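How to plan a budget for your first service robot

Updated Mar 5, 2024

If you have been asked to put a figure on a robot for your building, and you have never bought one before, I do feel for you. I was in the same boat when we began planning for our offices at Ashworth, and I made a fair old mess of my first spreadsheet (it had one line on it, and that line was the robot!). What follows is the way I would go about it now, and I hope it saves you an evening or two at the kitchen table.

Step 1: Write down the jobs before you look at any prices

Spend a week or so walking the building with a notebook and put down every small, dull, repeated job you see. Ours included moving chairs, wiping tables, carrying post and emptying bins. Next to each one, write how often it is done and how long it takes. At Ashworth the bin round came to 4 hours a week, which surprised all of us, and it went straight to the top of the list.

Be fussy with your wording at this stage. "Cleaning" is far too big a word to get a quote against, whereas "pick up a lined bin and carry it to the back door" is something a supplier can say yes or no to.

Step 2: Ask for a trial on your own floor

A showroom is a lovely place and everything in it has been tidied. Ask for a visit or a short loan, and have the robot try your jobs with your things, in your corners, next to your furniture. Some suppliers charge for this and some take the fee off the final bill, so do ask, and put the full fee in your budget either way.

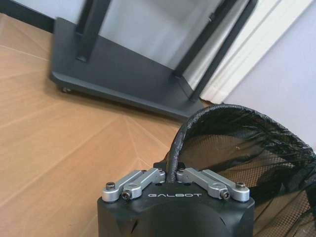
Grippers deserve a line of their own in the budget, quite apart from the arm they are fixed to. It is so easy to treat them as part of the package, and then find that the one in the price is meant for boxes and you need another for everything else. Think about what the fingers will have to close on. With a mesh bin like ours they pinch the rim, and the rim has a thin black liner wrapped over it, all fine wrinkles, so I would want to know how the fingertips cope with slippery plastic and what a new pair costs. Ask too whether you can change them yourselves with an ordinary set of keys, or whether it means a visit from an engineer. Dasto quoted us for spare fingertips separately, and I was glad to have the number early on.

Step 3: Add the things that aren't the robot

Go through these with whoever looks after your building:

Delivery and setting up
Training for staff, including those who join later
A charging spot, with a socket nearby
Insurance
Yearly servicing
Spare parts
Software fees after the first year

We put aside 80 pounds a month for spares and small repairs, and I would start there again.

Step 4: Choose between buying and renting

Flenthorpe offered us a rental over 24 months, while Lisley would only sell outright. Lay the two side by side over the same length of time, with servicing in both columns, or you will be comparing apples with pears. Check what happens at the end of a rental as well, and who pays for the van that comes to collect it.

Step 5: Keep a little back

Leave some money unspent for the bits you only notice once the robot is in daily use. We spent 200 pounds on matching bins for two of the rooms, so that there was one shape of rim to deal with on that corridor, and I would happily do the same upstairs when next year's money comes through in March.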